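Zasance Home Boards > Kitchen & Linen > Tea towels: fold, roll or just shove in the drawer?

pipkinlane
Posts: 256

Right, this has been bothering me since we moved house and I need other people's opinions because mine clearly isn't winning here. We've got one shallow drawer for all the kitchen cloths. In the old place I had a deep cupboard and could stack everything in flat squares. Now if I fold them the way I used to, the drawer catches at the top and you have to stick a ruler in to get it open. My other half thinks the answer is to own fewer tea towels. I think the answer is a better fold.

So what do you all do? Fold in thirds, roll, stand them on end? And do you iron? My mum ironed every one of hers and I still feel a bit guilty that I don't.

dottymarrow
Posts: 500

Roll them! I went over to rolling two years ago and I'd never go back. Fold in half lengthways, in half again, then roll from the short end and stand them up in rows. You can see every pattern at once and you don't pull six out to get the one you want. My drawer's only a hand deep and it shuts fine.

No ironing. Life's too short, and I give them a good snap when they come out of the machine, which gets most of the creases out anyway.

grumblefield
Posts: 300

Rolling is fine if you've got cotton that's been washed soft. Linen won't stay rolled. I've got a few of the heavy Wikström ones and they spring open like they're on a hinge the minute you let go, and then the whole row collapses. For linen it has to be a flat fold, thirds lengthways then thirds again, with the folded edge facing you.

And I do iron. Sorry! I like it. Radio on, pile of cloths, half an hour of peace.

pipkinlane
Posts: 256

Mine are nearly all cotton so I might be in luck. I've got a terrible weakness for fruit prints, as anyone who's seen my other threads will know, and the lemon ones are my favourites. Minty green with big yellow slices all over. I'd quite like to see them when I open the drawer, so dottymarrow's rows do appeal.

I had a go this afternoon. Cleared the table, tipped the basket out and started with the lemons. First go at rolling was a disaster – it came out fat at one end and pointy at the other like an ice cream cone. Second go was better once I'd flattened it out properly with my hands first. 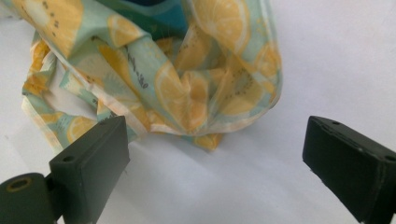

By the time I'd got to the fourth or fifth I'd found a bit of a rhythm. The trick for me was getting the corners to meet before doing anything else. If they're off by even a little at the start it's miles out by the end, and you can't nudge it back once you've begun rolling. I also found the thinner ones wanted folding an extra time or they flopped over in the drawer.

The trouble is that the drawer now holds fewer than it did when I was just squashing them in. So I've gained a tidy drawer and a homeless pile. Hmm.

saltbutter_sue
Posts: 100

Ooh I love a lemon print. Does yours run in the wash? I had a green one with oranges on it from a market in Zudemmont and the first time it went in it turned a whole load of pillowcases a sort of swimming pool colour.

On the actual question, I'm a shover. There, I've said it. They come off the airer, they go in the drawer in a heap and I take the top one. They're for drying plates! I've never once looked at a saucepan and thought it had been dried by a badly stored cloth.

grumblefield
Posts: 300

A heap is all very well until you need the clean one for covering dough and the only thing you can find is the one with the curry stain.

saltbutter_sue
Posts: 100

That's why mine's in a different drawer, grumblefield. The bread one lives with the scales.

dottymarrow
Posts: 500

pipkinlane, are you rolling them too loose? If they're nice and tight you should fit more in, not fewer. Press down as you go. I lean on mine with my forearm, which probably looks daft but it does the job. Also try two folds lengthways and then a shorter roll, so they don't stand so tall.

If you've still got a pile left over after that, a shoebox on a shelf does for the spares. I swap mine over in December when the robin ones come out.

pipkinlane
Posts: 256

No running so far, Sue, touch wood, though I did wash them on their own the first couple of times with one of those colour catcher sheets. Worth doing with anything green or red I think. I'm sorry about your pillowcases!

And yes, I suspect I was rolling too loose. I was being gentle with them, as if they'd mind.

mossandmortar
Posts: 100

Can I put in a word for the file fold? It's halfway between the two camps. Fold to a long strip, fold the strip in half, then fold that in three so you've got a little packet that stands up by itself. It works for linen as well as cotton, so grumblefield might even approve. You pick them out like cards from a box.

I'd skip the drawer dividers, by the way. I bought the Skisis ones with the springs in and they're forever pinging out of place. A cut-down cereal box holds the row just as well.

grumblefield
Posts: 300

I've just tried the file fold on one of the heavy ones and it stood up. Annoying. It does leave a lot of creases though, and having spent my half hour getting them out I'm not keen to put them all back in.

dottymarrow
Posts: 500

You could always stop ironing :)

grumblefield
Posts: 300

Never.

pipkinlane
Posts: 256

Update after tea. I redid the lot with mossandmortar's fold and they all went in, bar three old ones with holes that I've demoted to the cleaning bucket. Drawer opens without the ruler. The lemons are at the front, and I've put the plain checked ones at the back where they'll be used when I'm feeling less cheerful.

Other half has already taken one out and put it back in a ball, so we'll see how long it lasts. Does anybody have a similar trick for oven gloves? Ours are the joined-up double sort and they take up half the next drawer down.

saltbutter_sue
Posts: 100

Hook on the back of the door. Mine's been up for years and even I manage to use it.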